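Mundo Swap Shelf — Frequently Asked Questions

Welcome! Mundo is a swap-by-mail club for board game lovers. You send in games you've finished with, you get credits, and you pick something new to play. We love doing this, and we love getting questions too, so keep them coming.

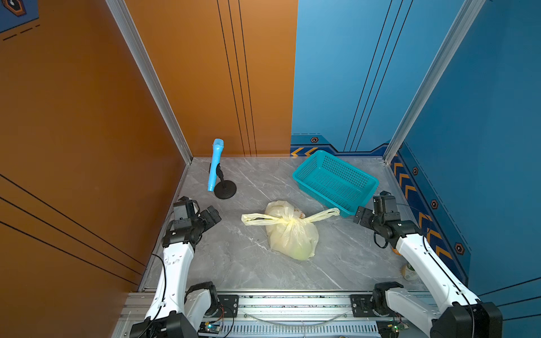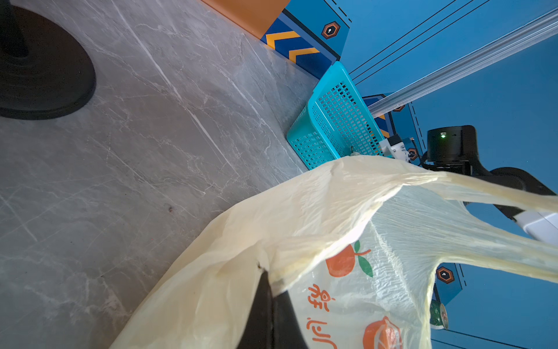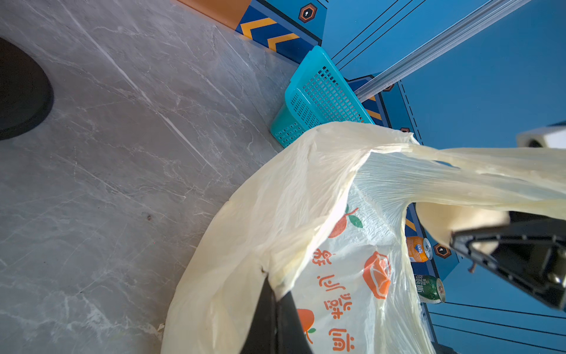 How many games are on the shelf right now?
We're at 768 titles, and the list changes every morning! Card games move fastest. Big strategy boxes tend to stick around longer, so there's usually time to think one over.

How do credits work?
A small game earns one credit and a large one earns two. Borrowing costs the same. You can save up as many as you like — they never expire.

What if a piece is missing?
Send it anyway and tell us what's gone. Plenty of members are happy to use a button for a lost pawn (I've played a whole season of Breka with a dried bean as my ship and it was great). Games with missing pieces earn half the usual credit.

Which games are good for just two people?
Oh, so many. Start with Gimon, which plays in half an hour and has the best scoring track ever printed. If you want something slower, try Mạc. The rules run to 66 pages, but most of those are maps and you can skip the last chapter the first time through.

Do you take jigsaw puzzles?
Yes, up to 1000 pieces. Please bag the pieces before you close the box, and leave the picture lid on.

Can I keep a game I fell in love with?
You can! Just don't send it back, and the credit you spent covers it.

When does the list update?
At 9 a.m. Pacific. New arrivals are at the top, and in December we add a second update at 4 p.m.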